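June, late afternoon
Posted by Dalia Laur, Clerlow workshop notebook

Cleanup, end of the letters week. Marek has decided the backdrop stays up, so the black cloth keeps its wrinkles and we all keep pretending they were intended. Ieva offered to iron it. I have seen her own shirts and said no.

FUMI is holding. I gave the pale outlines 40 minutes under the heavy books and the pink U still looks like it was cut for a bigger word, which it was. Redo it at 90 percent if anyone asks. Please don't ask.

Paper: crumpled colored sheets go in the scrap box if they can be flattened, in the bin if they can't. Edgars believes everything can be flattened. The scrap box now closes only when sat on.

Dustpan lives on its hook. It has a slot in the handle for exactly this. Found it in the sink, 3 times this week.

Last sweep before lockup: one blue wad, one orange, both into the gray pan.
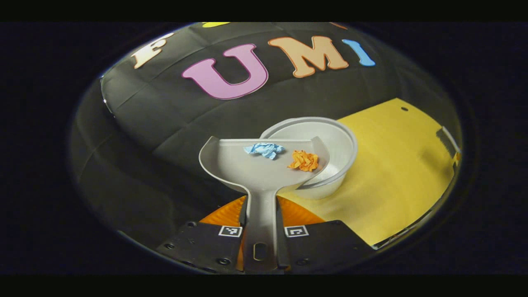 Still to do: order more cloth from Krūmiņa, get the good scissors back from Marlene, and find out who labeled a drawer "various."

Recent entries
Felt or foam, the argument continues
Drawer inventory, abandoned
Glue that isn't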